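2022-04-10

# Kitchen Corners – Gallery 9

Welcome to the ninth gallery of our small series about kitchen corners. Every time we choose one piece of the worktop, the part where the things for cooking stand all day, and we put one picture of it in the middle with some notes. It is a slow hobby. In the first galleries we wrote very long texts, and readers told us that a line or two is enough for each thing. We try to follow this advice, but not always with success.

The earlier galleries were mostly from old flats. The oldest was in the Aaltonen building, from 1932, where the kitchen was so narrow that the spices lived on the window ledge. Gallery 8 was the Nikia kitchen with the green shelves, and we still receive letters about those shelves. (The paint is called Hilico Moss. Please do not ask again, we have no more of it.)

This time we are at the Meven apartments, in a kitchen with a beige countertop and big glossy tiles. The window is beside the counter, and the light from it is strong.

## The corner by the window

The wall is not straight. A column comes forward, and the tiles go around it, so there is a small extra corner behind the bottles. Many people lose such a place. In this kitchen the knife block, dark red with a black top rim, stands in it.

Seasoning and tools are together, which I like very much. The bamboo board leans in a wire rack in front of the window, and the knife stands between the board and the front arch of the rack. For a person who cooks every day, it is a short way from the board to the salt, and again a short way from the salt to the vinegar.

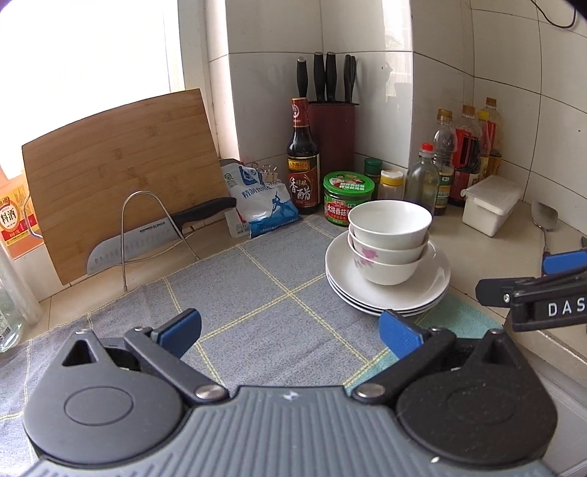 ## Notes on the things

**The cutting board.** Bamboo, large, with light brown grain that runs across. I prefer a board to stand up when it is not in use – a board that lies flat in my kitchen collects letters, keys and half an onion.

**The rack.** Silver wire with a rounded arch in front. It does not take much from the view of the board.

**The knife.** A SUPOR with a broad blade and a curved black handle. The small oval hollows along the blade are there so that slices of potato or cucumber do not stick so much. With my own knife of this type it works well for cucumber and less well for potato.

**The cooking wine.** It is at the far left, in an orange container with the characters 料酒. I put a spoon of cooking wine on fish or pork before cooking, together with ginger. If you cannot find it in your town, a dry sherry is the usual answer.

**The salt.** A white and blue bag, folded at the top and closed with metal clips. I had a nice salt jar for 2 years and I always filled it too late, so now I also keep the bag. Clips with wire handles are easy to open with one hand when the other is full of flour.

**The vinegar.** The tall dark bottle with the red cap is 香醋, the fragrant vinegar. I use it for dumplings, for cold cucumber, and a few drops in a soup at the end. The label in dark red and gold looks good beside the pale tiles.

## Small questions from the letters

Some readers wanted to know if vinegar can stand by a window. I keep mine on the counter with the cap closed well, and I finish a bottle before it has time to become old. For cooking oil I am more careful, and mine is in the cupboard.

Another letter was about cleaning between large tiles. I use warm water, a little baking soda and an old toothbrush, then I wait 10 minutes and wipe. Dark lines are kinder than white ones in this matter. My own kitchen has white ones, and I will say no more about it.

## Next gallery

Gallery 10 comes at the end of April, and it will be about drawers. We already have one from the Aaltonen building, with string, corks and a very large number of birthday candles. If you have a drawer that you are not ashamed of, or one that you are, write to us through the contact page and tell us what is in it.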